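Mesh Wash Bags: Your Questions Answered
Hidinbridge Laundry Supplies. Page updated September 2, 2025

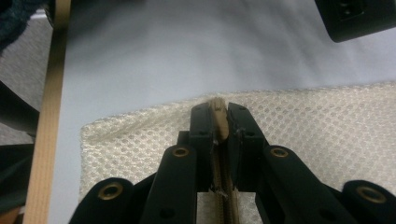
White mesh with a tan zip and matching pull.

What are the bags for?
They keep small or delicate items together in the machine. Most customers use them for tights, bras, baby socks and thin knitwear.

Which sizes do you sell?
Small is 30 cm wide and takes socks and underwear. The Nison is the large one, meant for jumpers and cot sheets. Both have the same zip.

How full can I fill one?
Two thirds at most. Clothes need room to move or they won't rinse properly.

Should I close the zip all the way?
Yes. Run the pull right to the end before the bag goes in the drum. A half-closed zip tends to work open during the spin.

My zip is stiff. What can I do?
Rub a dry bar of soap or a candle stub along the teeth, then move the pull up and down a few times. Don't use cooking oil, it marks the mesh.

The edge of the zip tape has started to fray. Is the bag finished?
Not usually. Trim the loose threads with small scissors and keep them clear of the teeth. If the stitching between tape and mesh has gone, stop using the bag until it is mended.

Can I buy a new pull on its own?
Yes, in tan only. Ask for part 875. It clips on without tools.

What temperature can they be washed at?
Up to 60 degrees. Please follow the label on the clothes inside if it gives a lower figure.

Can they go in the tumble dryer?
No. Take the clothes out and hang the bag up by one corner. It dries quickly indoors.

Do you make them in other colours?
The grey Hirvonen bag was dropped in May and won't be coming back. White is the only colour at present.

Where can I collect an order?
From our shop in Hidinbridge or the counter at Faratard. Choose one at checkout. We hold parcels for 13 days and then refund them.

Can I return a bag I have used?
Only if it is faulty. Unused bags can come back within 30 days with the receipt.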